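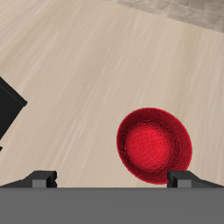 A first-time candidate gets ready for Giltstead

By Norbert Hubáček
November 6, 2019
3 min read

Danai Xenos won her party's nomination for the Giltstead council seat in May, by 6 votes, and she still grins when she talks about it.

"Six! I asked them to read it out again," she says. "There were 377 ballots and I was sure I'd lost. My sister had already gone to get the car."

She had never run for anything before. What pushed her in was the bus line to Skondora, which the council cut back to mornings only, and she has been talking about it at front doors ever since (she talked about it to me for a good twenty minutes, and I could have listened for longer).

"People have to get home too. I said that at a public meeting and the whole back row started clapping, and I thought, well, maybe I should say it somewhere it counts."

The nomination fight was a tense one, and some members who backed her rival, Giannakopoulos, wanted the vote held again. Xenos went to see him the next morning.

"We drank a lot of coffee. He told me where my leaflet was dull, and he was right. He's been out knocking with me in the Nullier Street blocks, and he knows everybody there."

So far her team has spoken with 619 households. Does she expect to win?

"Ask me on a dry day and I'll say yes! The other side has held that seat a long time. But folks are stopping me at the market now, and they want to argue about the budget. I love that."

She had three more streets to do before dark, and she was already buttoning her coat.

Contact us | © 2019 | Back to top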